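Moroz Home Organizing - Your Questions, Answered

Hi, I'm Uliana! I run Moroz pretty much by myself, from a desk in my hallway, and I get the same emails over and over (which I love, keep them coming). So I've put my answers in one place.

What do you do, exactly?

I come to your home and help you sort out the spots that drive you crazy. Kitchens, closets, craft rooms, the garage if you're brave. We go through it together, you decide what stays, and I work out where it should live. I don't throw anything out without asking you first, ever.

How long does a visit take?

A standard visit is 3 hours. That's enough for a pantry or a normal bedroom closet. Garages nearly always need a second visit, and I'd book both at once if I were you - August fills up fast with everybody getting ready for school.

What does it cost?

A standard visit is $154, and that covers me, my labels and my label maker. Bins and shelves are extra. If you live more than 20 miles from Bilomel I add a bit for gas, but I'll tell you how much before you book.

Do I have to clean up before you come?

Please don't! I know it's tempting. But if you shove everything into a closet the night before, I can't see how you use the room day to day. Leave the mail on the counter and the shoes by the door. I've seen worse, and a lot of it was at my house.

Do I need to buy bins first?

No, and please hold off. Most people I visit already own a pile of bins that don't fit anything, bought in a burst of energy in January. Sort first, measure second, shop last. When we do get to shopping, I lean toward open baskets with handles for things you grab a lot, and lids only for stuff you touch once or twice a year. Matching ones look great in a row, but mixed ones work just as well if the shelf is behind a door.
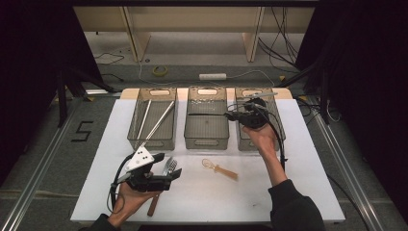

Three grey baskets, side by side.

Measure your shelf at the back as well as the front, by the way. My own linen closet is narrower at the back and I found out with a full set of baskets in my arms.

Will you take my donations away?

Yes, whatever fits in my car, up to 12 bags. I drop them off on my way home. Furniture and paint I can't take, sorry.

Can my kids be there?

Sure! Kids over six or so are often the best helpers, and they're a lot more ruthless than their parents. For toddlers I'd line up a sitter if you can.

What if it all falls apart a month later?

Then something in the setup wasn't right for you and we should fix it. Send me a couple of photos and tell me where the mess is piling up. Usually it's one small thing, like a hamper in the wrong corner or a shelf that's too high. Email advice is free for three months after your visit.

How do I book?

Use the form on the contact page, or just email me. Tell me which room, and whether mornings or afternoons suit you. I answer in the evening, mostly after 8 pm, when my own kitchen is (sort of) tidy.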